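Can a Small Arm Set the Table? Final Report of the Kitchen Chores Project
Toon Declercq and Hicham Ragab 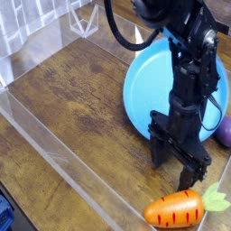 HALIFAX, January

1. Why we chose this subject

In our first term we read many articles which say that household robots will arrive soon. Hicham's aunt manages the canteen of a residence here, and when we told her this, she asked if a robot could clear the trays by February. We could not answer her. For our project we decided to take one very small chore, putting vegetables on a plate, and to measure how well a low-cost arm can do it.

We are aware that a toy carrot is easier than a real one. It does not roll so far and it has always the same colour. Our supervisor advised us to begin with the easy case.

2. Equipment

The arm is a Hundix desktop model with a parallel gripper. It stands over a wood-look tabletop between clear acrylic walls, with a round light blue plate lying flat on it. The carrot has a hard glossy body and felt leaves, and this difference became important later. For the control we used Firamance, a program which the department already had on its computers. Before the trials we recorded 40 demonstrations, in which one of us guided the arm by hand controller and the other put the objects back.

3. Method

One trial is one attempt to pick up the carrot and leave it on the plate. We allowed 17 seconds. If the carrot was on the rim but did not fall, we counted it as a success. Toon did not agree with this rule at the beginning, but we kept it for all trials so that the numbers can be compared.

We made 16 trials with the carrot in the open part of the table and 16 more with the carrot close to the front wall, like in the picture at the top of this report.

4. Results

In the open position the arm succeeded 10 times. Near the wall it succeeded only three times. The most common problem was the approach. The fingers came down to a good height above the carrot, but when they opened, one of them touched the acrylic and the gripper turned a little. In two trials the arm took hold of the leaves instead of the body, and the carrot swung and dropped before it reached the plate.

A person does this task in nearly two seconds, without looking very carefully. We tested this with our classmates at lunch, so it is not a scientific measurement.

5. Discussion

Our opinion is that the chore is possible for the machine when the objects are placed in a friendly way. A kitchen is not arranged like this. Things are pushed against walls, under other things and behind the kettle, and our results near the wall show how quickly the performance goes down.

The cable of the arm also gave us work. It makes a wide loop, and during the first week it pulled on the upper joint when the arm reached to the far side. We moved the clip and lost one afternoon.

6. Next steps

We would like to repeat the wall trials with narrower fingers. The workshop can print them, but the material must be ordered. We also want to record new demonstrations where the carrot begins beside the wall, as most of our first ones were made in the middle of the table.

The trial sheets are in the grey binder in the lab office, and Hicham can send a copy to any student who continues the project next term.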